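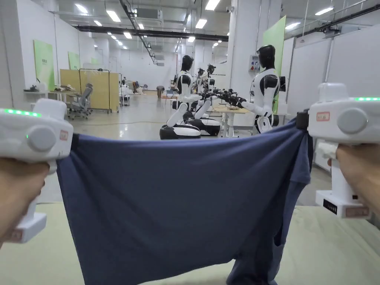 4.2 Finding the moment of full stretch

The folding policy in Fluto is split into two parts that are trained separately. The first brings a crumpled garment to a state where it is held by two corners and spread between the grippers. The second lays it down and folds it. Everything depends on the switch between them. If the switch comes early, the second policy starts with slack along the top edge and the first fold lands crooked. If it comes late, the grippers keep pulling, and a thin garment slips out of the jaws.

In our first version the switch was triggered by gripper distance alone. This worked for the towels in the Ortuño set, which are all one size, and failed for shirts. A small shirt reaches full stretch well before the threshold and a large one is still slack when it is crossed. We tried scaling the threshold by an estimate of garment width taken from the table view, but a crumpled shirt gives little to estimate from.

We now use a small classifier that looks at the head camera image and the two gripper poses together. The input image is cropped to a band that follows the line between the grippers, with extra room underneath for hanging cloth. Without the crop, the network picked up on the room behind the table. Figure 4 gives an idea of why: above a dark navy-blue garment held between two hand-held grippers, much of the view is taken up by a bright lab with other robots, desks and ceiling lights. When we trained on the full image and tested in a different room, the classifier called nearly every frame slack.

Figure 4. Head-camera view of a garment held between the two hand-held grippers. The upper edge runs roughly straight from gripper to gripper while the lower part sags towards the table. We label this state as stretched.

Labels are based on the upper edge only. The lower part of a shirt may droop, carry creases or have a sleeve or hem hanging from it, and none of this affects the label. We made this rule after a first round of labelling in which two annotators disagreed often, nearly always over frames where the top edge was straight and the rest of the cloth was untidy. Ngân Phan relabelled the whole set under the new rule. It holds 968 demonstrations, each with a single frame marked as the start of the stretched state. Frames before the mark are treated as slack. We drop the 11 frames on either side of it during training, as the true change is gradual and a hard label there adds noise.

The classifier outputs one value per frame. We do not act on a single high value. The switch fires once the output has stayed above the threshold for five frames in a row and the relative speed of the grippers has fallen below a fixed limit. The speed condition was added late. It removes a common false trigger in which the cloth is swung upwards and looks straight for a moment while still in motion.

Dark cloth was the hardest case. Creases in navy or black fabric have little contrast, and the edge of a fold can be hard to tell from the edge of the garment. We tried boosting local contrast before the crop, which helped on dark shirts and hurt on patterned ones. The released version leaves the image as it is and instead varies brightness and contrast during training.

We compared the classifier with the distance rule on 195 held-out garment lifts, using the same folding policy after the switch. The distance rule switched too early or too late in 43 of them. Most of these were early switches on large shirts. We left the pose input out in one further run and found that the image alone does nearly as well, except where a hand covers the corner of the cloth.

The module runs as a separate process in the Hulter runtime and publishes its output alongside the gripper poses. The planner reads whichever value is most recent. If no value has arrived within the last control period, the planner holds the current pose and waits, and it will not start the laying-down motion from an old reading. Settings for the threshold and the speed limit are kept in one file per garment type.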